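Randa Tarawneh
Thread, 11 posts
Print this thread | E-mail this thread

1/ We had two sets of fingers for the hand-held gripper this autumn and only money to keep one. I tried both during October and I promised some of you to write down the result. It became long, so I made it a thread.

2/ The sets: Skov fingers, soft and closed, they bend around the object. And the Mardale fingers, flat plates with a ribbed pad screwed on. Same handle, same trigger, same fisheye camera. The only thing I changed between sessions was the fingers, and the camera calibration after each change.

3/ I did 41 grasps with Skov and 39 with Mardale. It should have been equal, but one evening the battery was empty before me. The objects were household things: bottles, mugs, small packages. I picked each one up, held it, turned the wrist and put it down.
Replies 6 | Shares 11

4/ Skov first. They are very kind to strange shapes. A mug by the handle, a tube, a thing with corners – they take it and you do not need to aim well. I understand why people love them in demonstrations.

5/ But with a full bottle they bend also when you do not want it. The bottle starts to lean when I turn the wrist, and it leans a little different every time. For a person this is no problem, we correct it with the hand. For a policy that learns from my recordings it is noise, and I do not like to record noise on purpose.

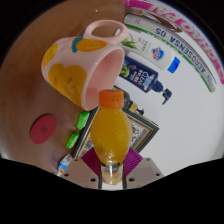 6/ The flat fingers ask more from the operator. You must come in straight, with the pads on both sides at the same time, or the object turns before you have closed. My first day with them was bad. On Monday I had the feeling in my wrist and it became much easier.

7/ What I like is the pad. The ribs hold smooth plastic well and the pads are a strong magenta, so they are easy to find in a wide picture. Our tracking of the finger opening lost the Skov tips quite often against a dark background. With the magenta pads I had to repair very few recordings by hand.
Replies 14 | Shares 23

8/ A warning about screws. One pad on my left finger became loose in the second week. It moved so little that I did not see it, I only felt that the grip was later than usual. Now I check the screws before each session. Inger Sveinbjörnsson puts a drop of thread lock on hers and says she has not touched them after that.

9/ For the camera I stayed with the Ornon lens. It bends everything near the border, of course, but I want to see the table around the object and not only the fingers. I tried the narrower Zolluto for one afternoon. The middle is sharper, but when I come close to something tall I lose the neighbors completely. For messy tables I would not choose it.

10/ So we keep the flat ones. If your objects are soft or very irregular, I think you should still take Skov. For bottles, boxes and tubes on a normal table I prefer Mardale, also because a new pad is two screws and a new Skov finger is a whole finger.
Replies 9 | Shares 17

11/ The next step is 1,000 recordings with only the flat fingers, with two operators, so we can see if my wrist habits are in the data. I am a little afraid of the answer. If somebody has compared different rib depths on the pads, please write to me, I have found very little about it.

Replies 31 | Shares 48
Print this thread | E-mail this thread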